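Butter Season in My Kitchen

May 8, 2021

I have been making cultured butter every weekend for months now and I'm still not tired of it! It started with a book I picked up at the library sale in Drurndale, a spiral-bound community cookbook with a cracked cover and a whole chapter on dairy. I bought it for the pickle recipes (which are good, by the way) and then read the butter chapter twice standing at the bus stop.

So, the basics. You take heavy cream, the plainest you can find, and stir in a few spoonfuls of live yogurt or buttermilk. Cover it and leave it on the counter overnight. In the morning it should be thick and smell a little tangy, like sour cream but sweeter. Chill it for an hour or two and then start beating.

My friend Geetha Achari grew up with butter churned at home and she is the one who got me to slow down. I used to run the mixer flat out and spray buttermilk all over the wall. She does it by hand in a tall jar, talking the whole time, and hers comes together in soft little grains that rinse clean in no time. Mine at full speed turned into one big greasy lump with the buttermilk trapped inside. Low speed, cold cream, and stop as soon as it breaks. That changed everything for me. 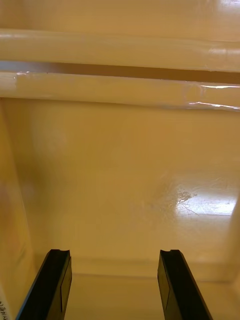

Rinsing is the part I skipped in the beginning, and my first batches went sour by Wednesday. Now I pour ice water over the grains, press them with a wooden spoon, drain, and go again until the water is clear. Then salt. I weigh mine, because I got tired of guessing, and my last batch came out at 435 grams before salting, the most I've ever gotten out of one go. I was so proud I texted a picture of the scale to my sister.

And the buttermilk! Please don't pour it down the sink. It's thinner than the kind in the carton and it makes wonderful pancakes, and I've been using it in a soda bread with caraway that disappears before it's cool. The last one I baked for 13 minutes longer than the recipe said and the crust was so much better, all dark and crackly.

What I want to try next is smoked salt, and maybe a batch with honey folded in at the end. Geetha wants me to cook some of it down for ghee, and she has promised to come over and stand next to me so I don't burn it. If you've done a honey butter that keeps longer than a few days, leave me a comment and tell me how you did it. I have two pints of cream in the fridge and the yogurt is ready to go.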